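The last week of a house

By Saskia Baxter

When people talk about renovating a house, they talk about the kitchen and the color of the walls. Very few of them talk about the week after the painters leave. I spent a part of that week in a small tiled house on Donnelly Road, together with two women who earn their living from finishing what others call finished.

Kirsty Merrick and Carleen Whitcombe began their business, Dindow, with one car and a box of scrapers. They do not build and they do not paint. They come when the trades are gone, and they stay until a family can walk in with bare feet. In the first year they had three houses. Last year they had 13, and they refused several more.

The owner of this house is Rawiri Tipoki, a school bus driver. He bought it from his aunt and wanted to keep the floors, even though his friends advised him to cover them with something gray. "I learned to walk on these tiles," he told me. "My knees know them better than I do."

It is a floor with strong opinions. Plain terracotta tiles lie beside lighter ones printed with stripes like the grain of wood, and the stripes change direction from one tile to another. The skirting is tile as well, a deep brown one, and against such a brown every drop of wall paint can be seen.
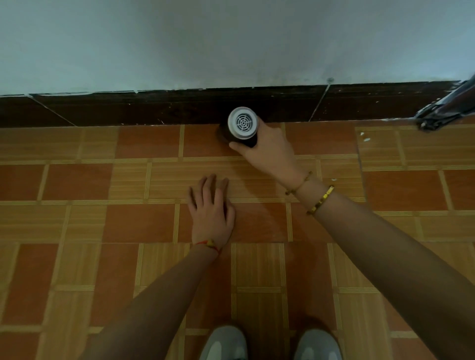 Kirsty has a method for the skirting, and she does not like to be hurried in it. First she goes along the whole wall on her knees and only looks. Then she puts a warm damp cloth on the paint for a few minutes, so that the edge becomes soft. After this comes a plastic blade, held almost flat. She never begins with a metal one. A scratch in a glazed tile, she says, is there for the next owner and for the one after.

The top edge of the tile is the most difficult part. The paint of the wall has run over it in thin streaks, and if you pull at such a streak, it can take a piece of the wall with it. Kirsty cuts along the line with a sharp knife before she lifts anything. I tried it myself on a short piece behind the door. It took me the time of one long cup of coffee, and she went over it again when she thought I was not looking.

Carleen is responsible for dust. She divides it into two kinds, the dust that lies and the dust that waits. The first kind you take with a vacuum cleaner. The second kind sits in the grout lines, on top of the moldings and in the corners of paneled doors, and it comes down some days later, when the furniture is already in. For this she uses a small handheld blower, always from high to low and always in the direction of an open door. The damp mop comes at the very end. In a house where somebody has sanded plaster, a mop that comes too early will only make a thin gray soup, and the soup will dry in the grout.

She is also strict about the order of rooms. The room farthest from the entrance is done first, and nobody goes back into it with shoes. At the door of each finished room she lays a folded towel. Rawiri stepped over these towels with great respect, like a guest in his own house.

Between the dust and the mop there is the measuring. I did not expect this part. Before the furniture returns, Carleen writes down the width of every wall and the depth of every corner, and she gives the sheet to the owner. Too many times she has seen a cupboard carried in, pushed along a clean wall and carried out again. The hallway here needed a low bench, and Rawiri had already looked at one from Troltier. With the skirting included in the sum, it was too deep for the door to open fully. He ordered a narrower one from Josov for 470 dollars, and he did not seem unhappy about it.

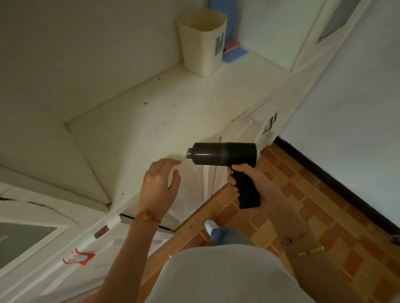 Blower in hand, with the yellow tape on the tiles. The paneled surface still has specks to lose.

Not everything has to go, and here the two partners do not always agree. Kirsty would take off every old sticker she meets. Carleen asks first. On one job she removed a row of faded animals from a bedroom door, and the owner, who was a man of seventy, had to sit down for a moment. Since then there is a line for it on their form: "Marks and stickers – keep or remove?" Rawiri took the form home and needed two evenings to answer.

The complete job cost him 1,356 dollars, and this included the windows. It is not a small amount for a bus driver. His neighbor Lindsay Ruawai, who did the same work in her own house without help, told me that she would pay it gladly today. She had begun in August and was still finding white spots on her floor at New Year. Her advice to anyone who wants to do it alone is to buy good knee pads and to cover the floor properly before the first can of paint is opened. She used old newspapers, and they moved each time someone walked by.

I asked Kirsty how she knows that a room is ready. She lies down, she said, with one cheek on the tiles and a lamp on the floor beside her. In the low light each drop of paint has its own shadow. Then she showed me, and from where I stood I could see nothing wrong with the floor at all. She asked Carleen to pass the plastic blade.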